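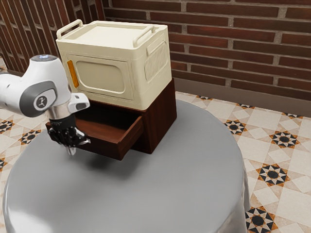 4. Online Speaker Events and Attendance Among LGBTQ Students

4.1 Setting

The events studied in this section were held by video during the fall term, when the student centers at the seven colleges in the Saha network were closed to visitors. Each event followed the same plan. A guest with a public profile in entertainment, sports, or publishing spoke for the first part of the hour, and a staff member then read questions that students had typed in. Before the closures, the same centers had hosted guests in person, most recently in February, and those visits serve as our point of comparison.

The opening event took place on 9/3/20. Invitations went to 1,000 students on the mailing lists kept by the centers, and the video room held 200 people. Staff at two colleges, Trodero and Porkent, also allowed students to join by telephone. This option had been requested by students who had moved back in with their families and did not want a screen open where others could see it.

4.2 Privacy at Home

The need for privacy shaped attendance more than we had expected. In person, a student who walked into a center was seen mostly by other students. Online, the same student might be joining from a shared bedroom or a kitchen. Several wrote that they kept their cameras off, used a different name, or read the captions with the sound turned down. One described sitting in a parked car for the full hour. Students who were open with their families reported fewer of these steps, although some of them also kept their cameras off out of habit.

The centers responded in different ways. Trodero changed the subject line of its reminder messages so that the topic of the event did not appear on a locked phone. Porkent let students choose a display name at the time they signed up. Both changes were kept for the rest of the term, and neither drew complaints from the guests or from the staff who ran the question period.

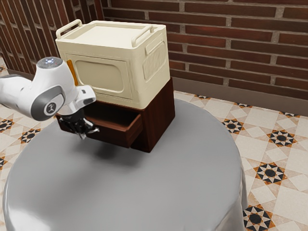

Display names did create some extra work. Staff who checked names against the sign-up list could no longer do so at the door, and the entry process was moved to a one-time link sent on the morning of the event. Students who lost the link had to write in for a new one. We do not know how many gave up at this point, and the attendance records should be read with that gap in mind.

4.3 Written Replies

After the opening event, students were asked to send a short written reply about what they had taken from it. We received 74 replies. They were read twice, by different members of the study team, and sorted by main subject. Where the two readings did not agree, the reply was placed under both subjects.

The largest group of replies dealt with isolation. Students wrote about missing ordinary contact with people who knew them, and many said that hearing a well-known person describe a dull or difficult week at home had been a relief. A second group dealt with the guest's work -- television roles, books, tours that had been put off -- and made little mention of the student's own life. A smaller group asked for something the event had not offered, usually a room in which students could talk with each other afterward.

This last request was taken up by the Hakix program, which had run in-person discussion circles at the same colleges. Its staff opened a separate room after the second event and kept it open for the remainder of the evening. Attendance there was not recorded, at the request of the students.

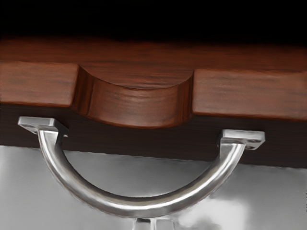

Figure 1. Computer-rendered view of a wooden slab with a rounded notch near the center of its front edge.

4.4 Limits

The replies came from students who chose to write, and those who left early are likely missing from them. The guests also differed a good deal in how much they said about their own health, which makes it hard to compare one event with another. Section 5 returns to this matter using the sign-up records from Trodero and Porkent.

Contact the Saha network research office | Copyright Saha network. All rights reserved. | Back to top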